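I took the night desk at the Partanen in December, mostly because Malte Baumgart swore nothing ever happened there (ha!).

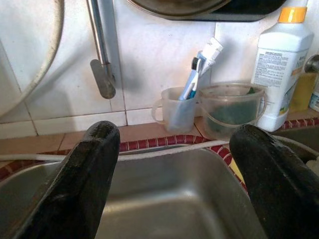 My first guest was Kyung-tae Hyun, in on the late ferry from Kastport with 3 suitcases and no reservation. He wanted the room with the kitchenette, the one with little red and white tiles curving around the sink. He'd slept there once and dreamed the winning horse at Pritov!

"It's taken," I said.

"I'll pay 400."
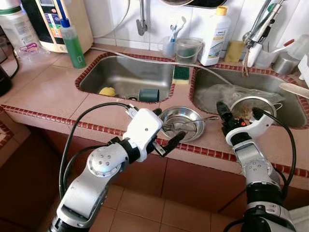

So I called upstairs, and the lady from Stostness said fine, she'd swap, but she wanted half. And the name of the horse.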